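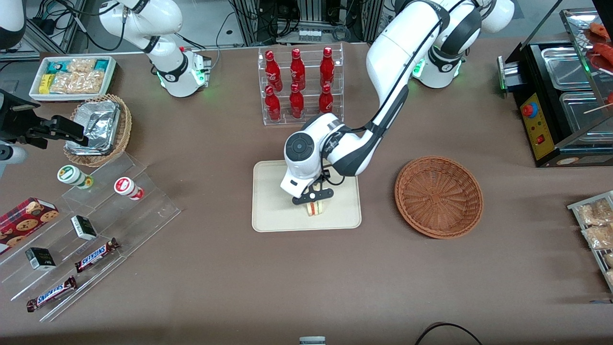

Nadiia Pavliuk, bench notebook, November

Equipment plan for the two-arm snack counter. Lukian Shevchuk wants numbers before the Pramau order closes, so this is where it stands.

Grippers. The black ones stay for now. Left arm is holding a sandwich wedge over the beige tray, filling layers visible along the cut side. Soft bread is the worst item on the list and the one I'd buy fingertips for. Zakharchenko quotes 541 for a set of padded tips, one arm. Ask for the price on two sets. Do not order the wrist adapter until they confirm the bolt pattern.

Table stock. Wicker basket to the right of the tray is the drop target. Want 8 more of the same diameter as spares. Acrylic stands: keep both. Clear plastic is hard on depth sensing, so either frosted film on the steps or fixed positions in the config. Film is cheaper. Line item: 50 for film and tape.

Heated machine on the right. Treat as a keep-out volume. Its emergency button does not stop the arms; need a second stop on the arm circuit. Prekatura has a 24 V unit, lead time over a month. Order first.

Deferred: spare arm base, cable covers for the wrist loop, second tray.

Open: does Surnthorpe pay for consumables or do we? Lukian to ask. If we do, sandwiches come out of the film line and I redo this page.

LS: approve stop unit and one set of tips. Rest after quote.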